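Search this site Search Go

In Praise of the Kitchen Table That Never Gets Cleared
By Siu-fong Chien, Saturday

My mother believed that a table should be bare by 9, and for years I wiped mine down every night and felt very good about it. I don't anymore. I have come to like a white tabletop with a green colander sitting out on it, and the ketchup lying on its plate as if it had gone to bed there.

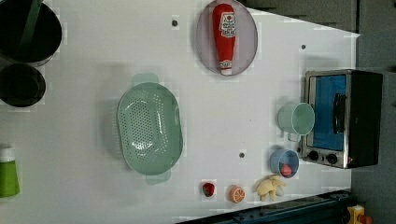 Putting things away has a cost, you see — you have to get them all out again. The toaster oven weighs more every winter, I swear, and I was hauling it in and out of a cupboard 2 times a day for a slice of toast. 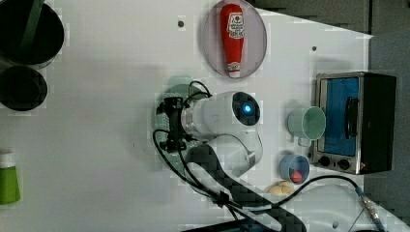 Page last changed: January

My neighbor Turner says crumbs are the trouble, and he's right about crumbs. But a roll left out beside a little blue bowl looks to me like somebody plans to come back and eat, and I'd take that over a shining counter any evening of the week.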